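The Box with the Blue Line

By Tania Begum

HURNHAM – When my mother moved from her house to a flat with one small kitchen, we packed 52 food containers. Only 31 of them had a lid that fit. The others we put on the floor of the hallway, and for one whole evening my mother sat between them on a low stool and tried each lid on each box, like a person who tries keys.

I am her daughter and I have the same illness. In my cupboard there were ice cream tubs, takeaway boxes gone orange from curry, and a very good glass dish whose lid melted on the stove in December of some year I would like to forget. So I decided to learn how other people in this town keep their rice, their lentils and their leftovers.

I began at Hettiarachchi, the housewares shop behind the bus station. It is narrow and goes very far back. The family says it has 3,000 different items on the shelves, and 257 of these are containers for food. There are round ones for soup, flat ones for fish, and tall ones which the customers buy for spaghetti and then use for everything except spaghetti.

The son of the owner let me stand near the counter for a morning. People open a box before they buy it. They press the lid with the thumb and they smell the inside. One man closed and opened the same latch many times, and then bought a different box and left without saying why.

"They want to hear the click," the son told me. "If the click is weak, they put it back on the shelf."

The click comes from the flaps on the side of the lid. The closing itself is the work of the gasket, the soft ring that goes around the edge. My mother did not trust the gasket at first. In her old boxes it was a gray thing, full of crumbs, and she had to take it out with a toothpick. At the Jallon community kitchen, where they cook lunch for 90 people, the rings are pulled out every evening and dried on a towel. The cook there showed me one that had stayed in a wet lid over a holiday. I will not describe the smell.
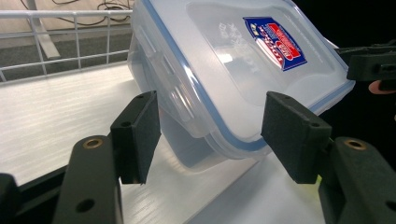 A colored gasket is a help to tired eyes. On a clear lid you can follow the blue line with your finger, and if it has jumped out of its place at one corner, you notice it before the soup does. The cook at Jallon prefers clear plastic for the same kind of reason. She does not have to open anything to know that the chickpeas are finished.

The brand label is another matter. Some labels come off in one piece, and some leave a glue that collects dust for years. My mother rubs the place with cooking oil, waits, and washes it with hot water. My neighbor on Skostach Street never removes them at all. She says that with the label on, her sister cannot claim the box is hers.

In the end I kept nine containers, all square or rectangular, in two sizes. The lids stand on their side in an old letter rack. My mother kept more than she admits – I found six ice cream tubs behind the flour when I visited last week, and one of them was full of lids.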